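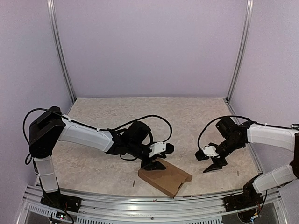
Why does the rye starter smell like nail polish remover by morning?

It's hungry. At the warm end of the shelf it gets through its flour well before I'm in, and the sharp smell comes after that. Feed it later in the evening or give it more flour, either one works.

10/02/2025

Fed both jars at closing. Fairweather rye got 40 g of old starter, 110 g flour and the same of water, which is stiffer than last week (I wanted to slow it down a bit!). The Camard white stayed on its usual feed. By this morning the rye had domed nicely and smelled like apples, and the white was flat and kind of sulky, so I moved it up a shelf next to the Zondbridge jar and I'll look again after lunch.

Carleen Baxter wants to try the 65 percent hydration dough again. Fine by me, but please write down the water temperature this time, Carleen, because I can't read my own note from March and we're guessing. I think the crumb was tighter than we wanted. The crust I loved.

Also the Pratulberg flour is almost gone. I'd rather not switch in the middle of a comparison, so I'm holding back what's left for the rye and using the other bag for pancakes, crackers, whatever. 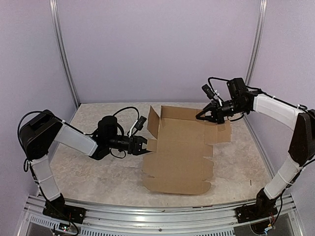

To do before the next bake

Order flour. Wash the spare lids. Ask Carleen if she still has the long proofing basket, and find the good scale, the one that doesn't drift.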